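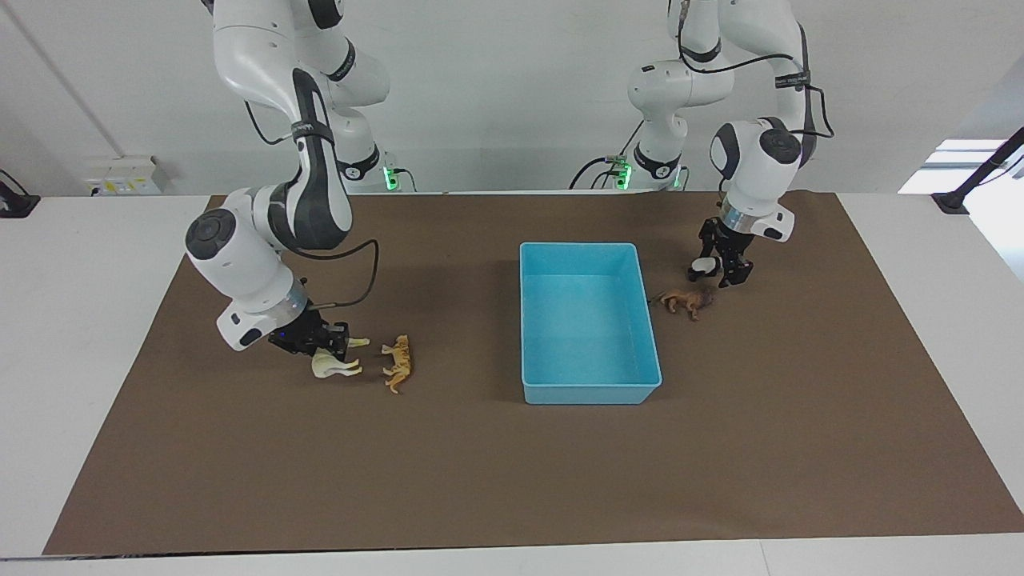

Page last changed: May, a little after 4 p.m.

The woman who runs the lost property office at Bratau station would like it known that she has never stolen an umbrella. "I don't need to," she says. "I own a hat."

She agreed to talk on condition that I left her name out, on the grounds that people who learn it ring her at home about gloves. She has done the job for 12 years, in a room behind the ticket hall that used to be a parcels store and still smells of string.

The umbrellas come in by the armful after rain. When I visit there are 121 of them, and I know this from the ledger, which she keeps in pencil. "Black, black, black, black with a duck's head," she reads. "They come in and say, it's a black one. I say, you'll have to do better than that."

Few do. A man once claimed the duck's head and was asked which way it faced. He left without it.

The stranger things tend to arrive on the late train from Perkska. She has had a wedding cake (top tier only), a tuba mouthpiece and a box of 2000 raffle tickets, all pink. False teeth she won't discuss, beyond saying that the owner tried two sets before he was happy.

Head office has been trying to move her on to a computer system called Bolturora, which sorts lost items by type and colour. I ask how it's going. She looks at the ledger for a while.

"It hasn't got a word for flask," she says. "It wants me to put 'vessel'. Who's ever rung up about a vessel?"

Anything unclaimed after three months goes to the Falcão saleroom across the square, where it is sold off in mixed lots. She goes along sometimes, on her day off, and sits at the back. Has she ever bought anything?

"A suitcase. I'd had it on my shelf all winter and I'd got used to it."

And was there anything in it?

"Umbrella," she says, and goes to answer the bell.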